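Home | Manuals | Perception | Forum | Log in

Hilora Control Suite - Set-up Guide
5.3 Grasp check on clear and shiny objects
Revised 2021-09-23

The grasp checker gives each pick a score and calls it confidence. Treat that word with care. On matte boxes the score is useful. On clear plastic it tends to be a guess with a decimal point.

1. Open the Perception tab and select the wrist camera stream.
2. Set the exposure by hand. Auto exposure chases highlights, and the score moves with it.
3. Turn off "Fill missing depth". It invents smooth surfaces where the plastic is creased.
4. Close the gripper on a test bottle at the lowest force setting. 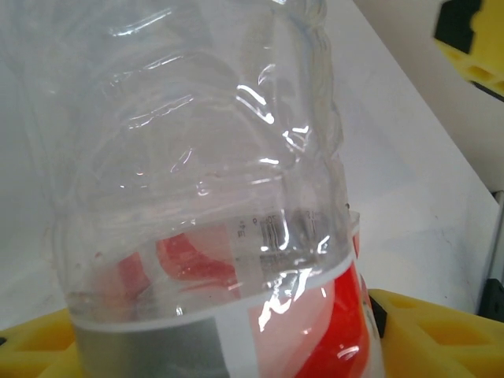
5. Set the segmentation source to "Label region". The label usually gives a steadier edge than clear plastic, though glare on glossy print can still split it in two.
6. Record 200 frames without moving the arm. If the mask area changes by more than 23 percent, go back to step 2.
7. Run 40 picks and write down the real result of each one next to the score. Do not let the software fill in the result column.

Note: The Furnaditz planner plug-in reads the mask once, before approach. If the bottle shifts after that, the planner will not know.

Caution: Do not raise grip force to fix a low score. Thin bottles dent, the dents add new highlights, and the score can drop again.

Note: The February release notes promise "transparent object support" after training on 1000 extra scans. We saw little change on our bench - keep your own log before you remove any checks.

Comments

prarkel_user: Step 3 fixed most of my false grasps. Why is it on by default?

benchnotes: Label region is no help if your bottles have no label.

tm_cell4: Same planner problem with the Říha driver. Had to force a second mask read.

Related
5.2 Wrist camera calibration
5.4 Slip detection limits
Prarkel log viewer: quick start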